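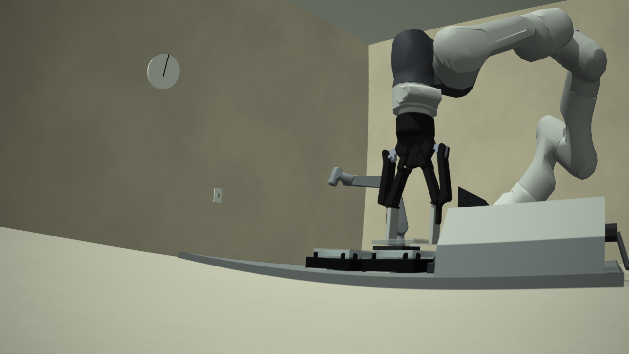 Call for participants: come and judge a robot's plate handling (lab experience welcome, robot experience not needed)

Hello! I'm the researcher running the Soltudine study at the Đinh group in Bullside, and I'm looking for people who move plates about for a living, or used to, or are learning to. If you've ever put one down slightly skew in its holder and had the next machine in line sulk about it, you're who I want to talk to.

What the study is about

We teach a robot arm to pick up plates and set them down in holders, and we do the teaching in simulation. Last year we tried a new way of training it. Instead of only telling the arm whether the plate got to the right holder, we also gave it a score for how it got there: how square the grip was, whether it came in straight, whether it let go too early. The scores came from me and one colleague, both of us watching replays until our eyes went funny.

The result surprised us a bit. With 188 scored replays added to the training, the arm made far fewer clumsy set-downs than it did with the plain pass or fail signal. Lovely, but those are the opinions of two people who sit next to each other and probably share all the same bad habits. So before I write it up I'd like to know whether people with proper bench hours score the replays the way we did, and whether the training still works when the scores come from them. I'm quite prepared for the answer to be no, and we'd publish that as well.

What you'd be doing

You'd watch short replays on a screen, each one a single pick-up or set-down, and move a slider to say how happy you'd be to have that done to your own samples. There's a box for comments if you want to grumble (please do, the grumbles have been the most useful part of the pilot). You can go back and watch a replay as often as you like, and change your mind up to the point where you press send.

The replays come from different viewpoints. Some look across the bench at the whole arm, and others look down at the gripper with its fingertips either side of a plate and the neighbouring holders in view, labels and all. I need scores from both kinds, as I suspect people are stricter when they see things close up.

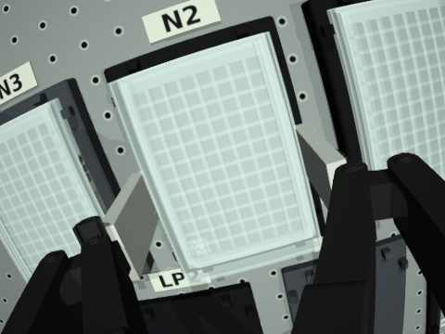

Who can take part

You need to be 18 or over and have had at least a few months of handling plates by hand, in any sort of lab. Hospital, university, brewery, water testing, it's all fine by me. Students count. You'll need to be comfortable looking at a screen for the length of a session, and if you normally wear glasses for that, bring them. If you've worked on training robots yourself I'm afraid I can't use you this time, but do write anyway and I'll send you the paper.

I have room for 55 people, and between us we should get through 800 replays, with plenty scored more than once so I can see how much you all disagree.

Where and when

Sessions are in person at our Dornitside building, ground floor, step-free from the car park. I'm running them through December, mornings and late afternoons, with the last one starting at 5 pm. Allow an hour and a half including the break. I did think about doing it online, but screens vary so much that I'd never know who could see the gap between a fingertip and a plate edge and who couldn't.

What you get

A shopping voucher, your bus or train fare back if you keep the ticket, and tea with decent biscuits. I'll also send you a plain-English summary of what we found.

Your data

I store your scores and comments under a number, kept apart from your name and email address. You can stop at any point without saying why, and you'll still get the voucher. If you want your scores taken out afterwards, tell me before the end of the month you took part in and I'll delete them.

How to sign up

Fill in the sign-up form on the Soltudine page, say what sort of lab work you've done and tick the times that suit you. I answer everything myself, so give me a couple of working days. If you're not sure whether your experience counts, put a line in the comments box and I'll get back to you.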